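Onitz Electric Steamer
Section 4: First Use and Descaling

Read this section before connecting the steamer to power. Settings apply to all Onitz units sold through Belter dealers.

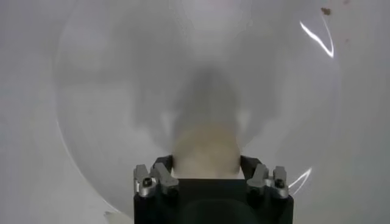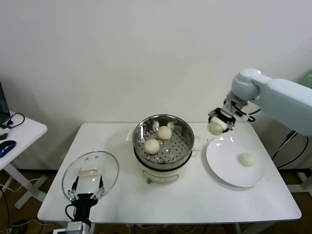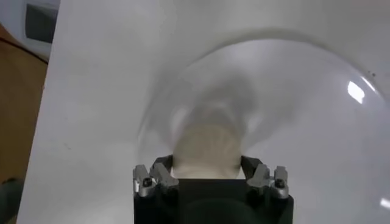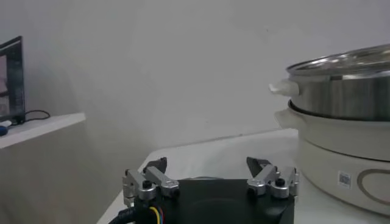 4.1 Before first use

1. Remove all packing material and tie strips from the power cord.
2. Wash the basket and lid in warm water with mild dish soap. Rinse and dry.
3. Wipe the base with a damp cloth. Do not immerse the base.
4. Fill with cold tap water to the lower mark.
5. Run one empty cycle with the lid on, then discard the water.

Note: A slight odor during the first cycle is normal. Ventilate the room.

4.2 Setting water hardness

The descale reminder counts heating minutes. The factory interval is 3,000 minutes. With a Babić inline filter fitted to the supply, the interval may be raised to 3,260.

1. Plug in the steamer. Leave it in standby.
2. Hold the timer key until the display flashes.
3. Press the timer key again to step through the intervals.
4. Release and wait for the tone. The new value is stored.

If no key is pressed, the display returns to standby and the old value is kept.

4.3 Descaling

CAUTION: Unplug the unit and let it cool completely before adding descaler. Do not mix descaler with bleach.

1. Add 2 packets of Ulach descaling powder to the empty pot.
2. Fill to the upper mark and stir until dissolved.
3. Plug in, heat until the water steams, then switch off and unplug.
4. Leave overnight. Empty and rinse with clean water.
5. Repeat the empty cycle in 4.1, step 5.

Reset the reminder as described in Section 6. Heavy scale left after a second treatment requires service. Do not scrape the heating plate with metal tools.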